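Small Countries, Large Neighbours: How Sornar Stayed Out of a Quarrel
Student project report, submitted 12/13/22

When I first chose this subject I thought I would be writing about a treaty. I had read that Sornar, a country most people on my course couldn't place on a map, had refused to join the trade sanctions its bigger neighbours brought in last March, and I assumed there would be a document somewhere setting out why. There isn't one, or at least I never found it, and so the project became a much longer wander through speeches, newspaper columns and radio interviews than I had planned (my tutor group has been very patient with me).

I worked mainly from the online archive of the Atis, the daily paper in the capital, and from the collection of printed parliamentary debates at the Prultcombe library, where the staff kindly let me keep 2 boxes out at a time. I read everything I could find on the sanctions vote, first in translation and then, slowly and with a dictionary, in the original. 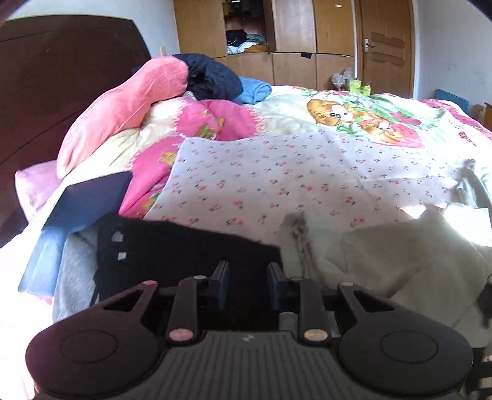

What struck me most was how little the speakers talked about right and wrong. The foreign ministry spoke about grain, and about the port at Rudd, where 1000 people work and where nearly all the country's fuel comes in. The opposition, which I had expected to be angry, mostly complained that it hadn't been consulted. Only 3 members spoke in favour of sanctions, and even they asked for a delay until after the harvest.

I did wonder whether this was simple caution - a small country keeping its head down - and I think that is part of it. But older memories come into it as well. Several columnists went back to the last time Sornar took sides, when it lost its fishing rights and got very little thanks from its allies. Readers' letters brought the same story up again and again, often with real warmth and a fair bit of temper.

If I had more time I would like to look at the regional papers, especially those printed near the border, as the Atis is very much a city newspaper and its letters page shows it. I have listed the debates I used in the appendix, with my own translations beside them.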